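Open Day: Frequently Asked Questions

When and where is the open day?
It takes place in September at our workshop in Netdale. Doors open at 10 am and the last demonstration starts at 3.30 pm. The entrance is on the yard side of the building.

Do I need to book?
You can walk in without a booking. The demonstrations have limited seating, so please reserve a place for those at the front desk when you arrive. Groups from schools and colleges should write to us beforehand.

What will I see?
There are two parts. In the main hall a robot arm handles tableware and other kitchen items on a table. In the side room the same kind of task is run in simulation on a large screen, with the view taken from close to the gripper. Each part lasts half an hour, and you can see them in either order.

Why do you use a simulation at all?
We can try a grasp many times without wearing out a gripper or breaking a plate. We can also change the table surface, the lighting and the objects in a few seconds. The set we are showing this year, which we call Miko, has 892 table layouts.

Is the simulation the same as the real thing?
No. Contact between a finger and a thin object such as a spoon is hard to model, and shadows and surfaces are simplified. A grasp that works on the screen still has to be tested on the arm. Arash Taheri, who leads the demonstrations, will go through some of the differences and take questions.

Will the robot always succeed?
Probably not. Spoons are among the harder items as they lie flat and leave little room for the fingers. If a grasp fails, we reset and try again.

Can I control the robot myself?
You can control the simulated one. There are three stations in the side room with a hand controller, and turns are kept to five minutes when it is busy. The real arm is operated by staff only.

Can children come?
Yes. Under-12s must be with an adult at all times. The barrier around the arm must not be leaned on or climbed.

Can I take photographs?
Yes, in the main hall and the side room. Please do not use flash during a demonstration, and do not photograph the benches in the Vlček room, where customer work is kept.

Is there parking?
There is a small car park beside the workshop. When it is full, use the public one on Ullau Road and walk back past the garage.

Is the building accessible?
Both demonstration rooms are on the ground floor with level access. The toilets are next to the side room. Tell the front desk if you need a seat near the screen. 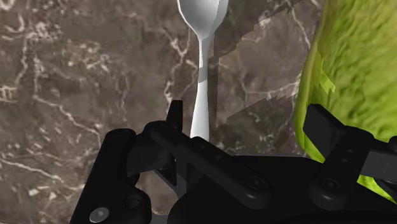 Simulated gripper with its fingers open and a spoon lying between them.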